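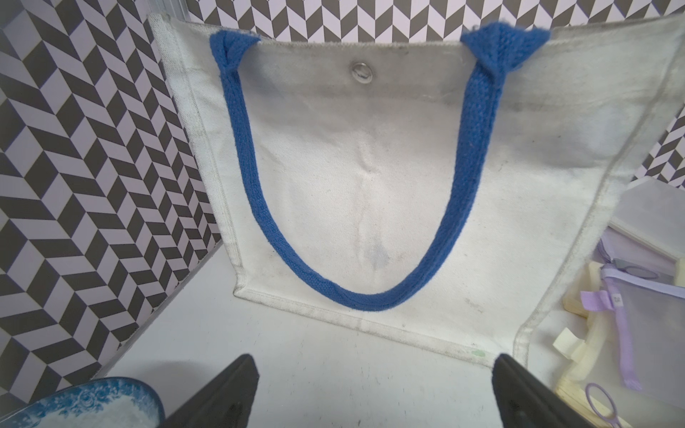

Foire aux questions sur l'étude du soupir

Depuis que le laboratoire Drelta a publié nos résultats sur le soupir humain, je reçois énormément de courrier (dont une bonne moitié, je le dis avec affection, commence par un soupir retranscrit). Je réponds ici à ce qui revient le plus souvent. Saskia Hoani, responsable de l'unité Respiration et Contrariétés.

C'est quoi, votre découverte, en deux mots ?

Le soupir sert aussi à respirer. Je sais, ça surprend ! On pensait jusqu'ici qu'il servait uniquement à signaler à la personne d'à côté qu'elle charge mal le lave-vaisselle. Or nos mesures montrent qu'une petite quantité d'air entre et sort pendant l'opération, et qu'une partie de cet air est même utilisée par le corps.

Une partie seulement ?

Oui, le reste part dans le message. Chez un adulte qui attend que son conjoint demande « qu'est-ce qu'il y a ? », nous arrivons à 70 % de l'énergie consacrée à la communication. Chez l'adolescent, l'appareil a saturé et nous avons dû le renvoyer au fabricant.

Comment avez-vous recruté les participants ?

On a mis une affichette dans la salle d'attente de la préfecture. Onze personnes ont répondu, toutes excellentes. Une douzième s'est présentée, mais elle était de bonne humeur et on n'a rien pu en tirer, on lui a offert un café et elle est repartie en disant merci à tout le monde, c'était assez déstabilisant pour l'équipe.

Je vis seul. Est-ce que mes soupirs comptent quand même ?

Bien sûr. Le soupir sans témoin existe, nous l'avons enregistré chez trois sujets. Il est plus court, un peu moins travaillé sur la fin, et souvent adressé à un objet : une imprimante, un bouchon de sécurité, un drap-housse. Le drap-housse donne de très belles courbes, je peux en envoyer à ceux que ça intéresse.

Qu'est-ce que l'échelle de Koltel dont parle l'article ?

C'est l'outil qu'on utilise pour classer l'intensité. Elle va de 1 (« bon ») à 6 (le soupir avec épaules, regard au plafond et mains qui retombent sur les cuisses). Au-delà de 6, on entre dans le domaine du gémissement et ça relève d'un autre service, celui du fond du couloir, avec qui nous ne nous entendons pas très bien.

L'équipe de Kirui affirme que c'est le claquement de langue qui a le plus d'effet. Vous en pensez quoi ?

(Soupir de niveau 4.)

Peut-on soupirer trop ?

La question m'a été posée par ma sœur, donc je vais rester prudente. Nous n'avons pas trouvé de seuil dangereux pour la personne qui soupire. Pour l'entourage, les données sont en cours d'analyse, mais deux collègues ont demandé à changer de bureau au mois de juin et je préfère attendre avant d'y voir une corrélation.

J'ai entendu parler d'une application ?

Elle s'appelle Ziler et elle compte vos soupirs dans la journée. Elle vous envoie ensuite une notification pour vous féliciter, laquelle provoque un soupir, qui est compté aussi. Le développeur considère que c'est un bon taux d'engagement. Moi je l'ai désinstallée mais il paraît que la nouvelle version est mieux.

Mon chien soupire. Il a des soucis ?

Votre chien a fini de tourner en rond sur son coussin et il s'est couché, c'est tout. Enfin, je crois. On avait déposé une demande de financement pour étudier la question et le comité nous a répondu par une feuille blanche avec juste un « pfff » en bas, signé et tamponné.

Comment participer à la prochaine étude ?

On cherche des gens qui bâillent en réunion. Écrivez-moi à l'adresse du labo, en précisant le type de réunion et si quelqu'un y partage son écran.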